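Bench hand wanted, padlocks and small locks - Plorndale

Skultent is after a casual for the sorting and testing bench, 6 hours a day, start in the new year. Work is old padlocks mostly. Brass, steel, whatever comes in. Match key to lock, try it, tag it, next one. Last lot in November was 778 locks and a bucket of loose keys so you get the idea.

No trade ticket needed. Good hands and decent eyesight, glasses fine. Patience with stiff keys - if it won't turn you dont force it, put it in the blue tray and Mitra will have a look.

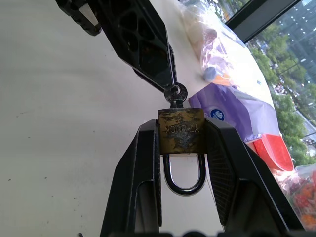 You'll be at the white bench near the roller door, stool supplied, bring your own apron. Some tarnish and grime on everything, gloves if you want them but most find they can't feel the key thru them. Cleaning up brass is a seperate job and pays the same.

Parking out back. Bus 63 stops at the corner. Tea and coffee there, fridge and microwave too, bring lunch.

Would suit a semi retired locksmith, student, anyone who likes fiddly work. Training first two shifts, paid.

To apply: short note with your name, phone and which days you can do. Resume optional. Drop it in to Mitra Tehrani, Unit 371, or ask for Afshin Ghorbani if she's out. In by 20th December please, later ones held over till the next intake.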